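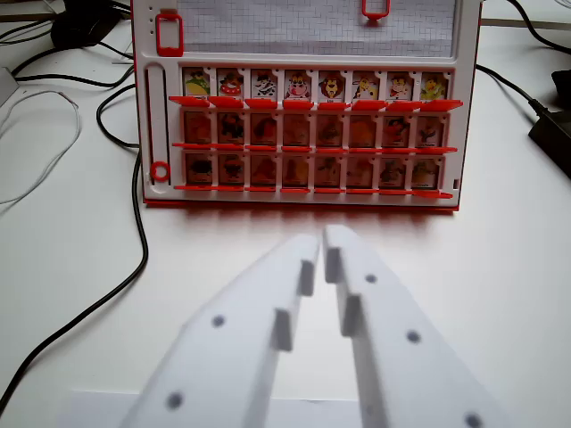
Section 4: Setting Up Your Shelf

By now you have unpacked the Tralodel home catalog kit, installed the software, and chosen a password you will forget. This section covers the part people bought it for, which is finding out what is in the game closet and who has the rest of it.

Set aside an evening. The box says an hour, but the box was written by the marketing office in Skosetlow, where they own two decks of cards.

Before you start

You will need the roll of Shokri tags, the tag pen, and a flat surface larger than your largest game. If you bought the Lolley storage bins as an add-on, leave them folded for now. Assembled bins attract other things, mostly mail.

CAUTION: Do not stick tags on bare cardboard. The adhesive is excellent and will take the artwork with it when it leaves.

4.1 Creating a shelf

1. Open Tralodel and choose New Shelf.
2. Give the shelf a name. "Games" is fine. "Misc" is allowed, but you will regret it by July.
3. Set the shelf depth to Single or Double. Double means there is a second row behind the first, where you keep the games you feel guilty about.
4. Press Save. The program does not save for you. We have received letters.

4.2 Adding a game

1. Press the plus sign at the top of the shelf.
2. Type the title exactly as it appears on the box. If there is no box, type whatever your family calls it and tick No Box.
3. Fill in Players and Age. Players is a range, such as 3 to 7. Age is what the publisher says, not your opinion of your brother-in-law.
4. Choose a condition: Complete, Playable, or Hopeful.
5. Write the four-character code shown on the screen onto a tag, and stick the tag on the short side of the box.

Note: For No Box items, tag a zip bag and put the small parts inside it. Upright boards with flaps should be tagged on the back so that no player spends the evening reading your handwriting.

4.3 Games in another language

Aunts travel, and they bring back presents. Tralodel has a Language field for this purpose, and it affects searching, so please don't skip it because you took two years of French and feel confident.

1. Open the game's entry and set Language.
2. Under Contents, enter card names the way they are printed. Accents count.
3. If you like, add an English name under Also Known As. Searches will check both.
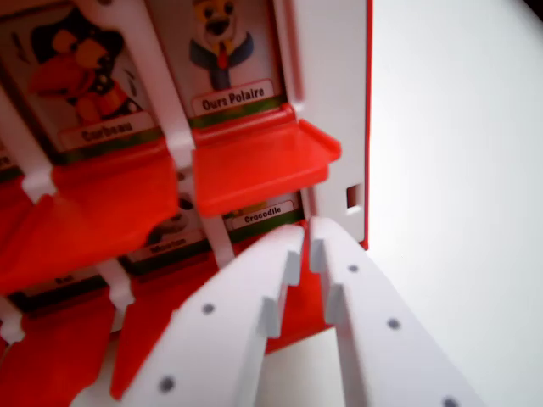 Enter this card as "Ours Polaire." "Polar Bear" goes under Also Known As.

You don't have to list every card. Most people list a few, get tired, and type "and the others," which the program accepts without comment.

4.4 Lending and getting back

1. Select the game and press Lend.
2. Enter the borrower and a return date. Dates are written out in full, day first, as in 16th November. The program will not accept "soon."
3. When the game comes home, press Returned and check the condition again before you thank anyone.

CAUTION: Changing a condition from Complete to Hopeful while a loan is open sends the borrower an automatic message. The wording can be edited under Settings, Tone. It arrives set to Chilly.

4.5 If something goes wrong

The shelf is empty after restarting. See step 4 of section 4.1.

Two games have the same code. One of the tags has a 3 that was meant to be an 8. Print a new tag and use the pen more slowly.

The tag pen has dried up. Store it cap down. A replacement comes with every new roll of tags, which you will need long before you finish the closet.

A loan shows as 7 years overdue. Check the clock on your computer. If the clock is right, press Write Off, and consider the game a gift.

Continue to Section 5, Puzzles, when you feel ready. Have a tray handy.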